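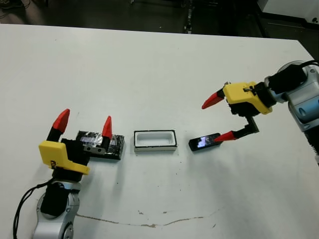 Two arms, one white tray and a phone at the packing bench. Photo: Zixuan Shi

Opinion > Work > Automation

Search articles, authors

The second pair of hands

By Lihua Zou

I have worked in phone returns at Tonditow for 14 years. My job was always the same in its centre: a phone arrives, somebody looks at it, somebody puts it in a tray, and the tray goes to the next person. Now two robot arms are learning the tray part, and my colleagues ask me if I am for it or against it. I want to answer properly, and English is my third language, so please be patient with me.

First, I am not afraid of the arms. They have yellow grippers and red fingertips, and they are slower than our newest trainee. Solveig Magnusson, our shift leader, told us in December that no one would lose a place this year, and she kept her word. Of the 60 people on our floor, all are still employed. I give the company credit for it.

But employed is one thing and the work is another. When I put a phone into a tray, I had a few seconds to rest my eyes. I could say something to Bohumila Halás on my left side, and she could say something back. Those seconds were never written in any plan, so when the plan changed they were the first to go. Now the people who were moved to inspection only inspect. They handled 2,293 phones in one week, and management printed this number and put it on the wall beside the kitchen. I did not feel proud when I read it. My neck was sore.
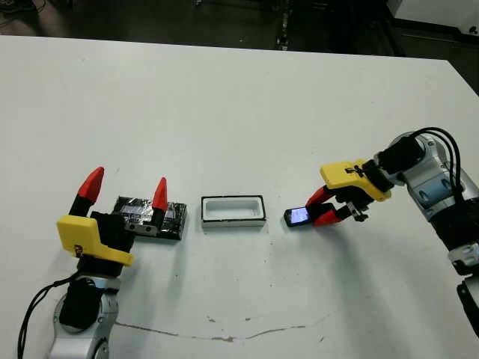 There is also the question of who teaches. A machine must pick up a phone by its end without dropping it, and the people who know how a phone slips are the ones who have dropped some. Qianru Liang spent many afternoons explaining to the engineers from Zeller how she turns her wrist. They were polite and wrote everything down. Her pay stayed the same, and her job title is still "handler, grade two". I think if your knowledge goes into a machine, this is skilled labour and the pay should show it.

My brother-in-law says I ask too much, that the same was said of every machine, and that his father's back would be healthier if the arms had come earlier. He is right about the back. I lifted boxes too when I was younger, and I don't miss it at all.

What I would like is quite small. Give inspectors a real break each hour, in the written plan. Let people change stations during the day. Pay a teaching rate to whoever trains the arms, beginning with Qianru. I have collected 119 signatures for this from our building and the one across the yard, and I will bring them to the next staff meeting.

We use cookies to improve your reading experience. Accept | Manage settings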